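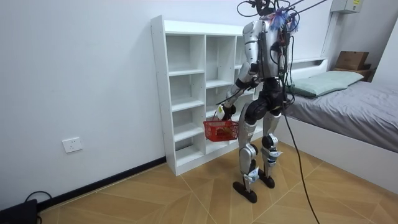 *White open shelving unit, tall version, with small red mesh basket.*

# Botura open cube shelving, white

Tall open unit, no doors, no back to fuss with. Stands against a wall and gets on with it. Sold by Skomeck from the Muvalthorpe shop, collection or local delivery.

**Price:** £283 the unit. Basket sold seperately, £16 each.

**In stock:** yes, tall only. Short version due back in February, ask.

## The unit

- White laminated boards, wipe with a damp cloth, no bleach please
- Open compartments, different sizes, some wide, some small and square
- Screw-together. Screw holes do show on some boards, small dark dots. White stick-on caps available at the counter if it bothers you, 40 to a sheet
- Flat packed. Two people for lifting, one can do the screws
- Wall strap in the bag with the screws. Fit it. Tall unit, please fit it

Used a lot for kitchens and pantries, fruit and veg mostly, also shoes, towels, school stuff. Loose fruit is fine straight on the board. Apples sit well enough, round things near the front edge will roll if the floor's not level, so check with a spirit level before you tighten everything up.

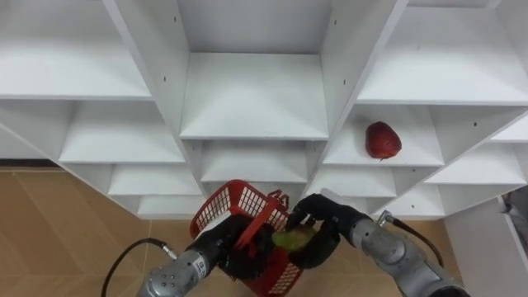 For anything softer, or a lot of small bits, get the basket. Lifts out by the handle, goes to the table, goes back. Air gets through the mesh sides so fruit doesn't sweat like it does in a bag.

## The basket (Mbeki, small)

- Red plastic, holes in the sides, carry handle
- Rinse under the tap, not dishwasher
- Fine for a bit of fruit, pegs, sponges. Not for tins, the handle wont thank you
- Red only at the moment. Green discontinued, dont ask, we haven't any out the back

## Delivery

Free inside Muvalthorpe on orders over £200, so the unit goes free. Baskets on their own, collect only. Van goes out Monday, order before noon on the Saturday or it's the week after. Driver brings it to the door, not upstairs.

Building it takes around 40 minutes if you've done one before. Leave all screws loose till the last shelf is in, then tighten from the bottom up.

## Returns

Unbuilt, boxed, with receipt. Missing screws, ring the shop and we'll post a bag. Damaged board, same, say which one (letters are on the instruction sheet) and keep the old one till the new one turns up.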